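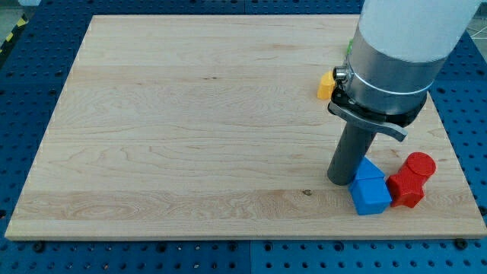
Wusstead, 2026-01-18

Home | Notes | Readings | Labs | Contact

Posted by Ó Riain

WOOD AND WATER, HANDOUT 3

Okay, so last time we got as far as the cell wall and then ran out of clock. Picking up there. Wood never really stops trading water with the air, and this week I want you to get comfortable with the numbers before we go anywhere near joinery.

Fresh-cut wood holds water in two places: inside the hollow cells (free water) and in the walls themselves (bound water). Free water leaves first, and the board gets lighter but stays the same size. Once you start pulling bound water out of the walls, you get shrinkage.

Moisture content = (wet weight − dry weight) ÷ dry weight × 100

Yes, you divide by the DRY weight. I lost marks on this myself as a student! Try it: a maple block dried in the oven weighs 3,000 grams and came in 14 percent wet. What was it before? (3,420 grams. If you got something else, you probably divided by the wrong weight.)

Direction matters too — boards move most along the growth rings, less across them, and hardly at all end to end. Wild, swirly grain makes all this harder to predict, so I stick to straight grain in the homework.

For the Boltside lab, bring your own calculator. We'll keep the room at 70 degrees, so wear layers or don't, up to you. Read the Forine chapter on kilns first, skipping the bit on softwoods.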